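# Etthorpe Dish Rack Set

A data card for people with strong feelings about crockery. The set covers the least glamorous part of any kitchen: dishes going into a rack, and dishes coming out.

- Episodes: 1,619
- Episodes after the cull: 1,374
- Licence: see LICENCE, which is longer than this file

## Crockery

Nothing matches. We asked for a dinner set and got the colours of a school fete. The yellow bowl is glossy and throws glare, so set your exposure before you start grumbling.

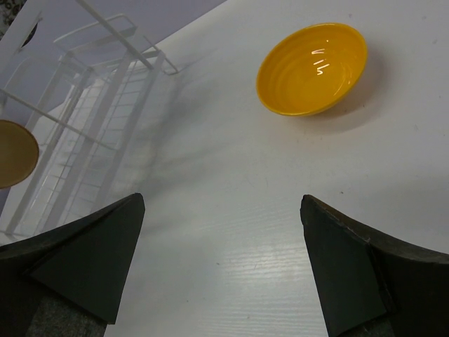
Natalie Mapplebeck reckons bowls deserve their own split, as they roll in ways a plate wouldn't dream of. Fair enough. See `bowls/` in version 2.

## Rack

White wire, with dividers. Dishes stand on edge, overlapping, and the patterned ones favour whoever is writing labels: navy with white zigzags is hard to mistake for plain teal.

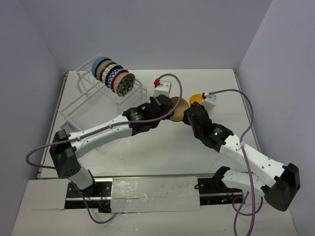
## Known problems

- "Plate" and "dish" are used interchangeably. Liam Dobson is fixing this, and has been since June.
- No cutlery. Don't ask.

Related:
Duvgate Cutlery Drawer
Goodall Folded Towels
Zokeck Pantry Shelf

Last updated: June

Contact: Etthorpe maintainers | Back to top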